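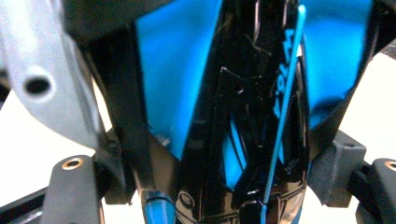
I weigh my suitcase in the kitchen now, the night before, and I've been doing it ever since Soneo charged me $31 at the Rerkmont check-in desk for a bag that came in at 53 pounds. Three pounds over! I was the person kneeling on the floor with sweaters everywhere while the whole line watched.

My way of doing it, if you only own a bathroom scale: step on by yourself, write the number down, then step on again holding the bag and subtract. Don't stand the suitcase on the scale on its own. It covers up the display and it leans, and you get a different number every time.

**Wheels.** Hair and carpet fuzz wind themselves around the axles. I lay the case on an old towel, snip through the fuzz with nail scissors and pull it out with tweezers, then wipe the wheels with dish soap and warm water. One drop of sewing machine oil on each axle, and wipe off the extra or it ends up on your hallway rug (ask me about my hallway rug).

**Sticky zippers.** Rub a plain white candle along the teeth and run the pull back and forth a few times. Pencil lead does the job too, but it comes off on light clothes.

**Musty lining.** Baking soda in an old sock, zipped inside overnight. If it still smells, leave the case wide open somewhere with a breeze for a day or two. I did mine in May after it spent all winter in the basement, and it came up fine.

**Tags.** Peel off every old airline sticker, including those tiny barcode ones hiding near the handle. A hair dryer on low loosens the glue.

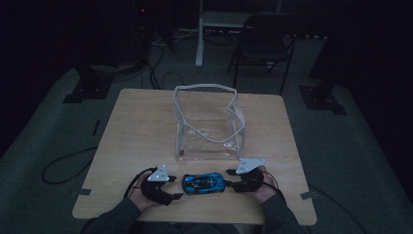
One reader tells me that cooking oil works better than the hair dryer on old tag glue, as long as you leave it on for ten minutes and wash it off with soap, and that it's worth putting a card with your phone number inside the bag in case the outside tag gets torn off. I've started doing the card. I keep mine in the mesh pocket, on top of the socks.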